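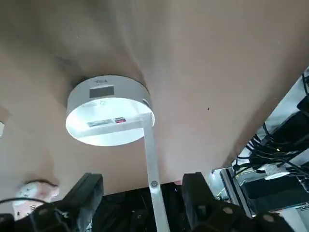
Fig. 6. Desk lamp with a round white head, switched on

5. Inflating and launching the kayak

The Fastosau touring kayak is 400 cm long when fully inflated. Choose a flat patch of grass or sand with no stones or shells.

1. Unroll the hull with the Cendstead label facing up and the valves at the stern.

2. Check that each valve pin is in the closed (up) position.

3. Fit the Mugo hand pump to the floor valve. Give it around 37 full strokes, until the floor lies flat but still gives under your thumb.

4. Inflate the left side chamber, then the right. Stop when the seams are straight.

5. Go back to the floor and top it up until firm. Close all three caps.

6. Slide the fin into its slot from the back and push the clip across until it clicks.

7. Hook the seat straps to the side rings. The short straps go forward.

Caution: Do not use a petrol station air line or a compressor. Damage caused this way is not covered by the guarantee.

Caution: The maximum load is 109 kg, including paddler, dry bag and drinking water.

Note: Air expands in strong sun. If you leave the kayak on the beach at midday, let a little air out of each chamber - and top up again before paddling.

8. Carry the kayak to the water with one person at each end. Do not drag it, as the fin will bend.

9. Board in knee-deep water. Sit down first, then bring your legs in.

Note: The dry bag holds 11 litres and must be clipped behind the seat, not on the bow.

For the folding Dronero paddle, see section 6.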